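Ticket 551: gripper stop rule on the sock folding cell
Opened by: Kusum Katiyar
Site: Nonthorpe
Status: open, waiting on Suvside
Date: 6/28/20

OK so I'm putting this in the log even though it isn't strictly a fault, mostly so we quit having the same argument on every shift! The cell does what the program says. What I think is wrong is our own house rule for when a person can reach in and fix a bad grab.

Background for anyone new: the rule sheet says you can reach in once the arm is "stopped." Fine. But the status light goes amber for a pause and amber for a hold, and those are two very different things (a paused arm will start back up by itself when the timer runs out). I had it restart on me in the middle of a tidy-up with my hand maybe a foot away. No contact, no injury, but I wrote it up as a near miss and I'd do it again.

What I tried first:

Pulled the event list. 11 pauses on my shift, 8 of them restarted on their own. Timer is set to 600 seconds, and I can't find who set it or why.

Swapped the status cable with the spare from Cieślak. Same amber both ways, so it's not the wiring.

Called Suvside. They say the light is "as configured." Great, thanks.

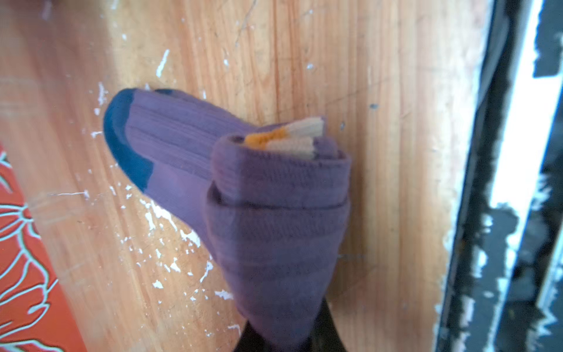

So for now I've taped a new card to the panel, and I'd like it to become the real rule. Press hold, then turn the key, then take the key with you. If the key isn't in your pocket your hand isn't in the cell. Yes, even for one sock. Yes, even if the gripper already has it and it's just sitting crooked and you could nudge it with a finger, I know, I've been tempted too!

The other bit is what to do with something still in the grip. The old sheet says pull it free, and I really don't like that. Key out first, then use the manual release, then take it. Don't tug. If the release won't go, leave it there and add a line to this ticket with the time.

I also want the timer restart turned off completely and a separate color for hold. Suvside has the request. I'll test both before we change the printed sheet, and the card stays up until then.

Comments (3)

clolar_bench: We have the same two-ambers thing at Clolar. Ours got changed to blue for hold and it helped a ton.

nightshift2: where does the spare key live? asking before I get locked out again

Kusum Katiyar: There's no spare at the panel on purpose. Shift lead has it, sign the book.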